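Two words for dust

2022-07-21

When I moved here I believed that cleaning was the one subject where I would not need a dictionary. Dirt is the same in every country, I thought. Then my first landlady, Kylie Ruddock, left me a note asking me to dust the shelves before Friday, and I stood in the kitchen and wondered what kind of dust I should put on them.

In English you can dust a cake with sugar and you can dust a shelf, and the two are opposite actions. My mother tongue has separate verbs, and neither of them can be exchanged for the other. I asked Kylie how people know which one is meant. She looked at me with great patience and said, "Well, is it a cake?"

Since then I collect such words in a small notebook. There are 297 of them now. To seed a field and to seed a tomato. To trim a coat with fur and to trim a hedge. I started the list in April, when the evenings were still too dark for walking, and I did not expect it to grow so long.

My favourite pages are the ones about the house. "Duster" was a surprise for me, because for Kylie it is a yellow cloth and for my neighbour it is a thing with a handle. They are both sure that they are right.

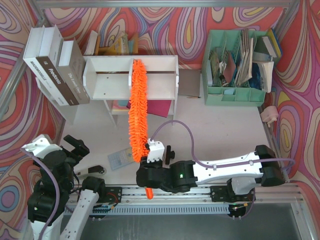 An orange duster, the kind with a handle.

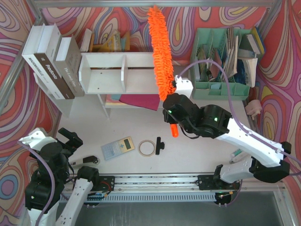 My neighbour also says "to hoover", which I first wrote down as "hover", and for some weeks I had a very strange idea of her Saturdays. "To do the washing" is clothes, but "to do the washing-up" is plates, and if you mix them your friends will correct you kindly each time.

I would like to know how it is in other languages. If yours has one verb for putting something on and also for taking it off, please write it in the comments, with a sentence so I can see how it is used. I still have two empty pages at the back of the notebook.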